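Kasow is a movement and breathing practice, done mostly on the floor, taught in small groups. Name comes from the town where the first classes were held. Sometimes called "slow floor work" by students, though teachers dislike the term.

A usual class runs 40 minutes. Lying down first, knees bent, then side rolls, then a long sit. No music. The teacher talks through each movement and hardly ever touches the student. Movements are small and done at half effort, the idea being that the neck and lower back let go of old habits if they arent pushed. Each one is repeated up to 20 times, then a rest.

Two main branches exist. The Bomton branch keeps the original order of movements. The Brisum branch, which split off later, starts standing and adds walking in circles; it also drops the long sit, still a sore point between the two. A third style, Chambi, is sometimes listed as a branch but has its own teachers and a differnt breathing count.
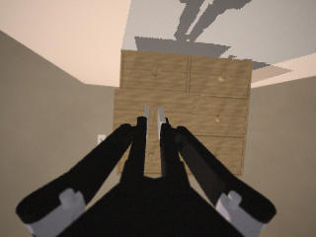

Bomton, June 10, 2020

Classes in both branches moved to home practice this spring. Students were sent a short form of 15 movements, done on a rug or folded blanket. Chairs allowed. The Bomton school lists 2,000 registered students, Brisum does not publish a number.

Claims made for the practice include better sleep, easier posture and less jaw tension. Little formal study so far. Teachers generally tell beginners to stop if anything hurts, and to skip the side rolls after recent surgery.

See also: Breath counting, Floor sitting, Chambi (style)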